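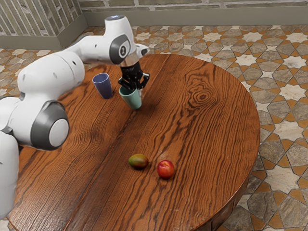
Courses > Art History > Painting 1850–1940 > Handout 2

Still Life and the Domestic Interior: Reading a Small Picture

Esperanza Garrido
2024-07-15
2 comments

This handout accompanies the second lecture of the module and should be read before the seminar led by Eusebio Cifuentes. Students are expected to bring written notes on one still life of their own choice, made in front of the work itself where possible.

1. The low rank of still life

The French academy of the seventeenth century placed history painting at the head of its order of subjects and still life at the foot. The reasoning was that a painter of fruit or kitchen vessels copied what lay in front of him, whereas a painter of history had to compose human figures and convey an action. This ranking shaped prizes, prices and the hanging of exhibitions for a long time afterwards. Chardin was admitted to the academy in 1728 as a painter of animals and fruit, and his later reputation did much to weaken the old argument.

2. After 1850

By the second half of the nineteenth century, still life had become a place for experiment. It was cheap to arrange, it needed no sitter, and it could be left standing for as long as the painter wished. Cézanne returned to the same jars and cloths over many years. His tabletops often tilt towards the viewer, and the edge on one side of a cloth may fail to meet the edge on the other.

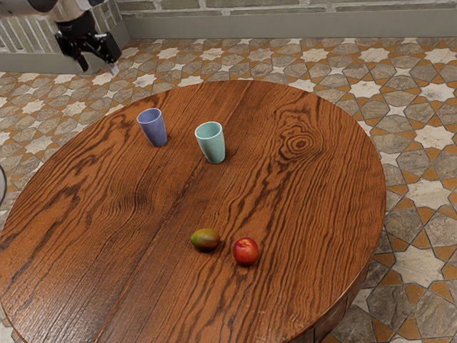 Why did Cézanne paint tables whose edges do not line up?
Most historians see it as a result of his method: he built each area of the canvas from close looking, and kept the small shifts in viewpoint that a strict perspective would have removed.

3. The northern interior

In Denmark, Hammershøi treated the rooms of his own home much as others treated a still life. Furniture is sparse, colour is narrow in range, and figures are frequently seen from behind. Students should be wary of reading loneliness into these works too quickly — the evidence lies first in tone and spacing, and only afterwards in mood.

4. Seminar task

Write 2 pages on your chosen work. State the medium, support and dimensions, and give height before width. Describe the direction of the light before discussing meaning. Where a reproduction has been used, name its source.

Rosalía Barroso will hold the reading list for the October session. Requests for extensions go to Adoración Pacheco, in writing.

Shared 18 times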